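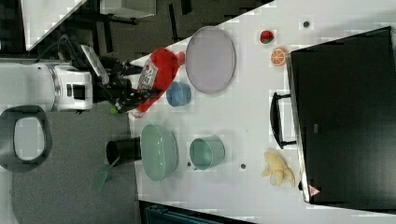
Section 4. Getting the House Ready for Arriving Guests

This section covers the turnover between one renter leaving the Tarnport house and the next one coming in. It assumes you have already read the sections on keys and on the booking calendar. If you came here from the Flergate owner's handbook, be warned that our order of work is different from theirs. Theirs has you make the beds before you check the water heater. I have never understood it.

4.1 Before you drive out

1. Look at the booking calendar and write down the departure and arrival times. Use the calendar, and leave the confirmation e-mail alone. The e-mail goes out when the booking is made and does not change when the guest changes the booking, whatever the Flergate help line tells you.

2. Call the departing guest if they have not left word that they are gone. "We'll be out by ten" is a hope.

3. Pick up clean linen from the storage unit. You need 4 sheet sets, 6 bath towels and 2 beach towels per turnover. The linen service prints a count on the bag tag. Count them yourself anyway.

4. Bring the spare front door key, even if the keypad was working the last time you were there.

Note: The keypad's maker claims the batteries last a full rental season. Ours have been changed twice since October.

4.2 Walking in

1. Let yourself in by the side door. The front door sticks in damp weather and guests have a habit of forcing it, so check the strike plate for new marks while you are in the hall.

2. Open the windows on the lake side and leave them open while you work. The "fresh linen" spray under the sink was left by a previous manager and should stay there.

3. Read the electric meter and write the figure in the green book. For comparison, the reading at the last change of book was 2,178. If the new figure is lower than the one before it, somebody has copied it wrong. Read it again.

4. Walk every room before you clean anything. You are looking for damage, and you will not remember later whether the lamp was already cracked when you moved it.

Caution: Do not accept a guest's own damage report in place of the walk-through. Most guests are decent people. They also do not know what the place looked like before they came.

4.3 Heat and hot water

1. Set the thermostat to its vacant setting while you clean. The welcome sheet calls it a "smart" thermostat. It has lost the time of day after every power cut we have had, and then it runs the night program at noon.

2. Run the hot tap in the upstairs bath until it comes hot. If it stays lukewarm for longer than it takes to strip the beds, go down and look at the water heater.

3. The pilot window is at the bottom of the heater, behind the small metal cover. If the flame is out, or if you smell gas, do not relight it. Leave the house, then call the gas company from outside, and Anqi Liang after that.

Caution: The folder in the kitchen drawer contains a typed page on relighting the pilot. It was written for the old heater. I have taken it out twice and it keeps coming back, so I assume there is a copy somewhere.

4.4 Beds and bathrooms

1. Strip all the beds, including those that look unused. A made bed tells you that somebody made it.

2. Put the mattress pads through the wash every second turnover. Write the date inside the closet door.

3. Clean the upstairs bathroom first, then the downstairs one. Use the plain cleaner on the stone sill. The lemon product says "safe for all surfaces" and has already left a dull patch there.

4. Check the caulk along the tub. Lutz Baumgart redid it last year and gave his word it would hold for ten. Press along it with a thumb and report any spot that gives.

4.5 Terrace and dock

1. Sweep the terrace and put the cushions back in the storage bench. They are sold as weatherproof. Put them back in the bench.

2. Test the dock rail by leaning on it with one hand, feet on the shore side. If it moves, hang the chain across and take the dock off the welcome sheet.

3. Look over the grill hose for splits. Close the valve on the tank even if it feels closed.

Note: The Zúñiga house next door shares our parking strip. Their guests will tell you they were promised both spaces. They were promised one. Rocío Medina has the signed agreement if it comes to that.

4.6 Locking up

1. Close the windows you opened in 4.2. Go back and check the small one over the stairs.

2. Set the thermostat for the incoming party, and look at the clock on it while you are there.

3. Enter the new door code, shut the door, and try the code from outside. Then try the old code. It should fail. On the Tatness model of keypad the old code keeps working until you press the star key, a step left out of the printed instructions.

4. Text Nicanor Zapata that the house is ready. Wait for a reply. A message marked "delivered" has been delivered to a telephone, and I would like to know that a person has seen it.

If you run out of time, skip the sweeping in 4.5 and the mattress pads in 4.4. Do not skip the rail, the meter or the door code — those are the three that have cost us money.

Changes to this section go through Bautista Fuentealba. Last revised February 26, 2005. The linen numbers in 4.1 replace the ones on the laminated card in the hall closet.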